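Rutell magnetic screwdriver set: a second opinion
By Anitha Achari
2025-05-24
4 min read

The Rutell set gets recommended every time someone asks what to buy for opening up an old computer, and it gets recommended in the same few phrases. Solid. Great value. Only set you'll ever need. I bought mine in December with my own money, and I've used it enough to think most of those people wrote their reviews on the day the parcel came.

The box says 458 uses, a number I can't make sense of however I read the leaflet. What you get is a handle, an extension bar, a tray of bits and a pair of plastic tweezers. The tweezers bent the first time I picked up a jumper with them. They went in the bin.

The handle is better. It has a spinning cap that turns freely under the palm, and the grip doesn't go slippery when your hands get warm. I'd like it to be a centimetre longer. On the fixing screws at the back of a desktop case, which somebody has usually done up far too tight, there isn't much to hold on to, and I ended up borrowing the old Dilletti driver from the kitchen drawer.

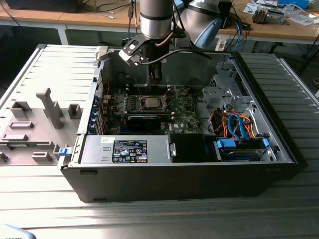

Then there are the bits. The crossheads in the common sizes are fine and fit snugly. The smaller ones worry me. One has already started to round off at the tip, and all it had done was a laptop base and a pair of glasses. Rutell says the steel is hardened. Maybe it is, but the leaflet doesn't say how hard, and my email asking about it got a reply thanking me for my interest.

The magnet is where I part company with the fans. It holds a small screw upside down, yes. It will not hold a longer case screw if you tilt the handle, and with the extension bar fitted the pull drops so much that you may as well use your fingers. I dropped the same screw behind a power supply twice in one evening – not a great advert.

Storage is a foam tray with the sizes printed beside each slot in pale grey. I can read them in daylight. Under a desk lamp I'm guessing.

Sirkka Laaksonen lent me her Bravo set for a week so I could compare. It's plainer, with fewer bits and no spinning cap, and the case is an ugly thing that clicks open in your bag. The bits are better made, though, and the magnet works with the bar on. It costs a little more.

If you open a computer once a year, the Rutell will do, and you'll probably never notice the soft bits. If you fix things for friends, I'd spend the extra on the Bravo and put up with the case.

Related
Culo desk lamp: bright, but the arm droops
Do you need an anti-static mat? by Bhavana Ramasamy
Cheap label makers compared

Contact us | Copyright 2025 | Back to top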